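From the Sewing Room

Reviving the window seat at Dirnorora House

Many of you have asked what became of the long window seat in the reading room, the one everybody fights over when the sun comes round in the afternoon. It has been bare boards since March, and I am happy to say that it is nearly itself again, though it has taken a good deal longer than I promised in the spring newsletter, and I apologize to anyone who has been bringing their own pillow.

The old cushions came with the house when the Purevar family left it to the town, and I don't believe they had been opened up in my lifetime. Liên Cao and I took a seam ripper to the first one on the porch, thinking we would simply wash the covers and put them back. What came out was mostly crumbs. The foam had turned to something like stale cornbread, and it went everywhere – into the geraniums, into Liên's coffee, into my hair. I was still finding bits of it at supper. So washing was out of the question, and we had a proper project on our hands.

The seat runs 74 inches along the wall, and it isn't square, as we learned when Joscha Oltmanns went over it with his tape measure. The left end is a good inch deeper than the right. I was all for splitting the difference, but Joscha is a patient man and he made us a paper pattern out of grocery bags, taped together and trimmed until it lay flat in every corner. If you are planning a cushion for a bench or a bay window at home, please do this first. I have been sewing for 40 years and I have always trusted my ruler, and I would have been wrong this time by enough to leave a gap you could lose a paperback in.

Then there was the matter of the fabric. We had a lovely afternoon at Baridetti, who let us carry bolts of cloth out to the sidewalk to see the colors in daylight. Trinh Đào wanted the green stripe, I wanted the plain rust, and we came home with a blue and cream ticking that neither of us had looked at until the very end. It is sturdy and it hides crayon, and it was on the sale table besides. We bought 12 yards, which sounded like a lot at the time, but piping eats up fabric like you wouldn't believe, especially when you cut it on the bias the way you're supposed to. There is almost nothing left over. Sarmīte Grigaitė has spoken for the last strip and plans to make bookmarks.

As for the cutting of the foam, I had always used sewing scissors for small jobs, and they are no good at all on a thick piece. They pinch the top and chew up the bottom. An electric carving knife does far better, the kind that comes out at Thanksgiving and spends the rest of the year in a drawer. Draw your line with a felt marker on both faces, hold the blade straight up and down, and let it do the work without pushing. Go slowly at the corners. Cut half an inch bigger than your pattern all the way round, so the cover fills out and the corners don't go limp on you. 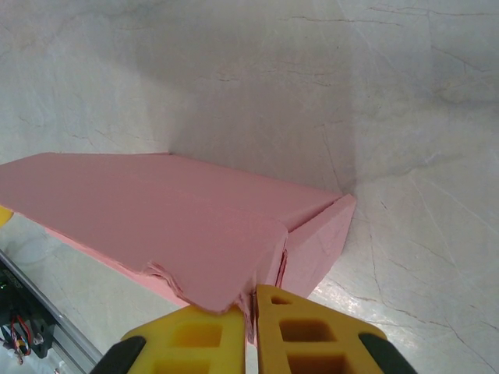 Do you have to throw a piece away if the edge comes out ragged? Trim off the worst of it with a fresh blade and wrap the whole thing in polyester batting before the cover goes on, and you will never feel the rough part through the cloth.

The batting is worth having in any case. It softens the edges and helps the cover slide on, which can otherwise be a wrestling match. A light plastic bag over the end of the foam helps too, and you just pull it out through the zipper opening when you're done.

We have one cushion finished and two still to be stuffed, and then the piping on the bolsters, which I have been putting off. If you can sew a straight seam, or would just like to sit and hand us pins, come by the sewing room any morning after ten. Majumder has kindly been sending over a tray of their almond buns, and there are usually a few left by eleven. Please use the side door, as the front one is sticking again.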